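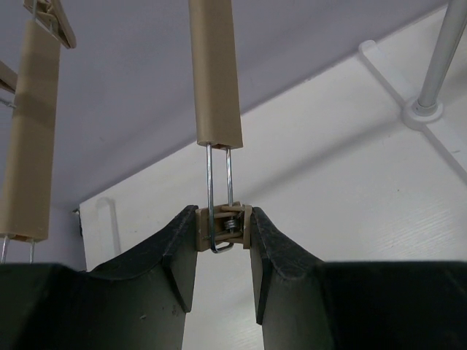
4. Mise en place et réglage d'un compteur de passages vélo sur chaussée

La présente section s'applique au compteur Gemeo à tubes pneumatiques, dans sa version temporaire à deux tubes. Elle s'adresse aux agents des services de voirie et aux prestataires chargés des campagnes de comptage sur bandes et pistes cyclables. L'installation sur voie verte non revêtue fait l'objet de la section 5.

Version du document : 2020-11-16

4.1 Conditions préalables

Toute intervention sur le domaine public est soumise à l'obtention préalable d'un arrêté de circulation ou, à défaut, d'une autorisation écrite du gestionnaire de la voie. Une copie est conservée dans le véhicule pendant la durée de la pose.

L'emplacement retenu doit répondre aux critères suivants :
- section droite, sans pente marquée, hors zone de stockage des feux ;
- revêtement continu, sans fissure ni joint transversal sous les tubes ;
- présence d'un support fixe (mât d'éclairage, poteau de signalisation) à moins de 4 mètres du bord de la piste ;
- absence de stationnement, même occasionnel, au droit des tubes.

Les arrêts de bus et les sorties de garage sont à éviter. Un véhicule immobilisé sur un tube interrompt le comptage dans les deux sens et peut endommager la membrane du capteur.

ATTENTION : ne pas installer les tubes sur pavés ni sur revêtement bitumineux posé depuis moins de 7 jours.

4.2 Matériel nécessaire

Vérifier avant le départ la présence des éléments suivants :
- le boîtier Gemeo et sa clé ;
- deux tubes de même longueur, bouchonnés à une extrémité ;
- les brides d'ancrage Seler et leurs chevilles ;
- le ruban bitumineux de maintien ;
- la chaîne antivol et son cadenas ;
- un mètre ruban, une craie et un balai ;
- la fiche de pose, vierge.

Les brides Vastberg de l'ancienne série ne sont pas compatibles avec les tubes fournis depuis avril. Leur diamètre intérieur écrase la paroi et fausse la mesure.

4.3 Pose des tubes

1. Mettre en place la signalisation temporaire prévue par l'arrêté, en commençant par l'amont.
2. Balayer la chaussée sur toute la largeur de la piste et sur une bande suffisante pour recevoir les deux tubes.
3. Tracer à la craie deux lignes parallèles, perpendiculaires à l'axe de circulation. L'entraxe est de 300 millimètres.
4. Fixer les brides Seler côté opposé au boîtier, une par ligne.
5. Engager l'extrémité bouchonnée de chaque tube dans sa bride et serrer.
6. Dérouler les tubes jusqu'au boîtier sans les vriller.
7. Tendre chaque tube à la main. La tension doit être identique de part et d'autre.
8. Serrer les brides côté boîtier, puis poser le ruban bitumineux au milieu de la piste.

Remarque : lorsque la piste est bidirectionnelle, un second point de maintien est posé au droit du marquage axial.

Remarque : les deux tubes doivent avoir strictement la même longueur entre la chaussée et le boîtier. Ne jamais recouper un seul tube sur place. Si l'un d'eux est abîmé, remplacer la paire.

4.4 Raccordement et fixation du boîtier

1. Présenter le boîtier contre le support, embouts vers le bas.
2. Raccorder le tube amont à l'embout A et le tube aval à l'embout B. L'amont s'entend dans le sens de circulation noté « sens 1 » sur la fiche de pose.
3. Enfoncer chaque tube jusqu'à la butée.
4. Passer la chaîne antivol dans l'anneau arrière du boîtier et autour du support, puis cadenasser.
5. Vérifier que le boîtier n'empiète ni sur le cheminement piéton ni sur la piste.

ATTENTION : l'inversion des embouts A et B ne déclenche aucun message d'erreur. Les passages sont enregistrés normalement, mais affectés au sens contraire.

4.5 Mise en service

1. Ouvrir le capot et appuyer sur la touche Marche jusqu'à l'allumage du voyant vert.
2. Régler la date et l'heure légale. Le boîtier ne gère pas le passage à l'heure d'été.
3. Saisir le code du site figurant sur la fiche de pose.
4. Dans le menu Mode, sélectionner Vélo seul sur piste séparée, ou Trafic mixte sur bande cyclable et voie partagée.
5. Régler la sensibilité. La valeur d'usine est 4. Elle convient à la plupart des revêtements bitumineux ; sur béton balayé, retenir 7.
6. Sélectionner Test, puis faire franchir les deux tubes par un cycliste, dans un sens puis dans l'autre. Chaque passage doit s'afficher avec le sens correspondant.
7. Quitter le mode Test, effacer les passages d'essai et lancer l'enregistrement.
8. Refermer le capot à clé et reporter l'heure de démarrage sur la fiche.

Si un passage d'essai s'affiche en double, contrôler la tension des tubes avant toute modification de la sensibilité. Si aucun passage ne s'affiche, contrôler successivement les embouts, les bouchons et l'état des tubes.

4.6 Surveillance et relevé

Une visite de contrôle est effectuée le lendemain de la pose, puis une fois par semaine. Elle porte sur la tension des tubes, l'adhérence du ruban, l'état de la chaîne et le niveau de la batterie.

La mémoire du boîtier se remplit plus vite en mode Trafic mixte. Sur les axes dépassant 2000 passages par jour dans ce mode, le relevé des données est effectué à chaque visite. Les fichiers sont transmis sans modification de leur nom au service chargé de l'observatoire des déplacements.

Toute interruption constatée (tube déboîté, stationnement, travaux, manifestation) est consignée sur la fiche de pose avec son heure de début, si elle est connue, et son heure de fin. Les journées incomplètes ne sont pas redressées par l'agent de terrain.

4.7 Dépose

Arrêter l'enregistrement et relever les données avant de déconnecter les tubes. Retirer les brides, reboucher les trous de cheville au mortier à prise rapide et effacer les traces de craie. Les tubes sont rincés à l'eau claire et stockés à plat, par paires, à l'abri de la lumière.

Voir également : section 6, Remplacement de la batterie ; annexe B, Modèle de fiche de pose.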